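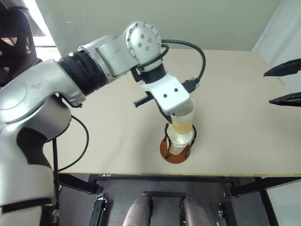 Linska Community Help > Home and Garden > Bread and Baking

My sourdough starter smells like nail polish. Can it be saved?

Posted by Heather Paterson, 26/04/2026

Hi all! I was given a jar of rye starter by my aunt and for the first couple of weeks it was wonderful, doubling every morning and smelling like yogurt. I've been feeding it once a day with white flour and tap water, same amount of starter, flour and water each time. Then we had a warm spell and the kitchen got really stuffy. Now it has a thin gray liquid on top and a smell that makes my eyes water — like nail polish remover. It still bubbles a little after feeding but it sinks again before lunch.

I don't see any mold. I really don't want to throw it out, my aunt has kept hers going for years and I'd have to confess. Do I pour the liquid off or stir it in? And should I go back to rye? I normally bake one 850 gram loaf a week, if that matters.

3 replies

Agnes Dow

Oh, don't throw it out! That smell is a hungry starter and nothing worse. It ate everything you gave it in the heat and then ran out of food. The gray liquid is called hooch and it's harmless. I pour it off when it's this strong and stir it in when it's mild, and the bread comes out fine both ways.

What I'd do is this. Keep one spoonful from the middle of the jar and put it in a clean jar. Add 100 grams of flour and 100 grams of water. Yes, that's a lot of flour for one spoonful, and that's what you want, because your equal-parts feeding is too small a meal in a warm kitchen. Use half rye for the first few feedings if you have it. Rye wakes things up beautifully and I always keep a bag of it for this.

Put a rubber band around the jar at the level of the starter so you can see how far it climbs. Feed it again when it has peaked and is just starting to flatten on top. In warm weather that can mean 2 feedings a day. Mine was back to smelling like apples by the third day, and the loaf I made from it was one of the best I've had, with a big open crumb and a crust that crackled all the way to the table!

Once it's lively, keep it in the fridge. For one loaf a week there is no need to have it out on the counter. Take it out the night before, feed it, bake, feed it again and put it back.

If you ever see pink or orange streaks or anything fuzzy, then it does have to go, jar contents and all. Gray liquid is fine.

Gillespie Halliday

Use bottled water. Worked for me.

Rosalía Valcárcel

Agnes has it right, I'd only add a couple of things. Tap water is fine in most places. If yours smells strongly of chlorine you can leave a jug of it out overnight, but I wouldn't buy water for this.

Try a stiffer starter in summer. I use half as much water as flour, so it's more of a dough ball than a batter, and it slows everything down. Last June my kitchen was like an oven and the stiff one held up well between feedings while the runny one was soup by noon. You do have to knead it a bit with your fingers to get the flour in, which I love doing.

Also, dry some for insurance! Spread a thin layer on baking paper, let it dry completely, crumble it and keep it in a sealed jar in the cupboard. I brought mine back with lukewarm water and flour after a long trip and it was bubbling again within the week — your aunt never has to hear about any of it.

Heather Paterson

Thank you both so much, starting with the spoonful tonight. Rye is on the shopping list.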